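Robot club update, kitchen edition

So we're back at it! Robot club started up again in September with 14 kids, which is almost double what we had last spring, and I still can't believe they all fit in the art room. Anisa Khoo is helping me run it this year (thank goodness, she can solder and I really can't).

The kids voted on a name for the robot and it's Skotby. Don't ask me what it means. The challenge is kitchen chores, and the first one is picking up a food box and setting it back down without dropping it. Before they write any code they have to do the job themselves, slowly, and write down every little thing their hands do. Henrik filled 2 whole pages! He's eleven! My favorite line was "thumbs go last."

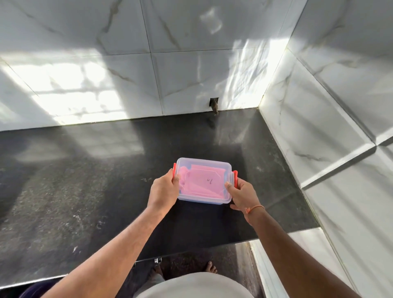 What goes in the box

We went with a clear one with orange-red clips on the ends. An empty box slides around way too easily, so there's pink paper or some folded pink material inside, and everybody on the team thinks a different amount is right. Veerle wants it stuffed full. I'm staying out of it.

Next up is the lid, and I'm a little scared of the clips. Practice runs are 35 minutes now and we always go over (sorry, parents in the parking lot). If anyone has spare food boxes with clips, any size, send them in with your kid!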